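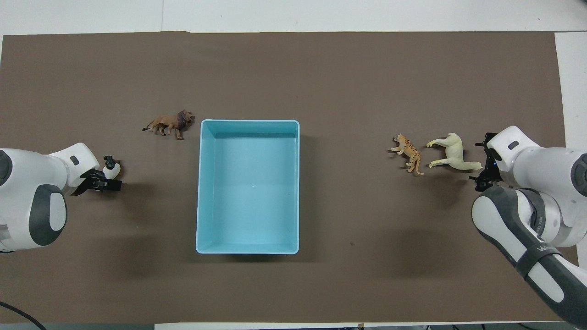

Spielzeugbörse in Davolberg zieht um

Die Davolberger Spielzeugbörse findet im Juni erstmals in der Halle Renaud statt. Angemeldet sind 38 Stände, angeboten werden vor allem Tierfiguren, Puppen und Brettspiele. Der bisherige Saal war nach Angaben von Organisatorin Jacqueline Guillot zu klein geworden.

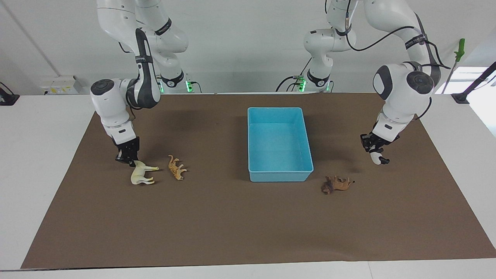
Ein Tisch kostet 26 Euro, Kinder verkaufen auf Decken kostenlos. Geöffnet ist ab 10 Uhr, Aufbau ab 8 Uhr. Neben der Halle gibt es 90 Parkplätze. Anmeldungen nimmt Guillot noch bis Ende Mai entgegen.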